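Crates and Packing: Gallery

Drendutside store, April

We swapped the old cardboard trays for plastic crates this spring, and these are the notes that go with the gallery.
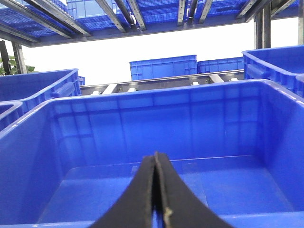 The order was for 118 crates from Flimel, delivered in 2 loads. Cardboard went soft in the store over winter and had to be taped up again before it could go out. Plastic costs more at the start, but it can be hosed down and put straight back to use.

Crates, blue. Ribbed on the inside of the wall, with a flat floor. Each one is checked for grit and old labels before anything goes in.

Handles. There is a slot in the end wall for lifting. Please use it and do not pull the crates along by the rim.

Packing. Heavy items go in first, and nothing should stand higher than the rim. Small parts from Ghauri stay in their bags, with the slip on top.

Labels. Flokix labels go on the end wall, under the handle. They come in rolls of 300 and peel off cleanly if the plastic is dry. The last box of 1,000 from the old supplier did not, so please throw away any that are left.

Returns. Empty crates come back to the side door before 4 pm. Cracked ones go by the bins and are not to be stacked with the rest.

More pictures will be added later in the spring.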